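Marker pose jumps when the wrist turns, policy learns the jump

We're on Namau 2.1-ish (don't ask), recording gloved hand demos for a table wiping task. Fiducial tracking is lovely until the wrist rolls, then the pose teleports and the planner treats this as a skill. Wrist camera runs at 21 fps. Filter it, or fix it upstream? 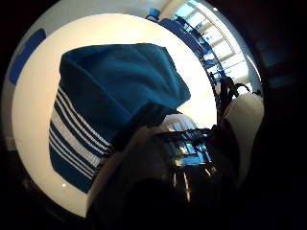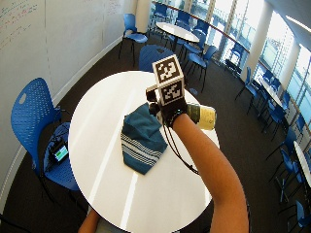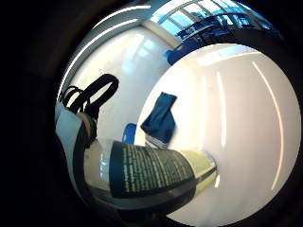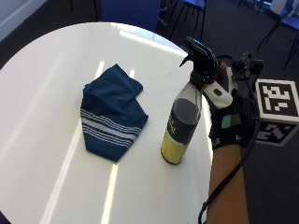 Leire Ortuño

Upstream. When a marker is seen nearly edge-on, the solver has 2 candidate poses and picks whichever it fancies. Log both with their reprojection errors and keep the one closest to the last good frame. Also check your clocks: ours were off by about 80 ms and I blamed the markers for all of June.

Maximiliano Rivas

Low-pass filter. Done.

wyss_fan_100

A low-pass turns a teleport into a smooth, confident teleport. Reject outliers first, then smooth. Minulley has a gate for it, off by default, naturally.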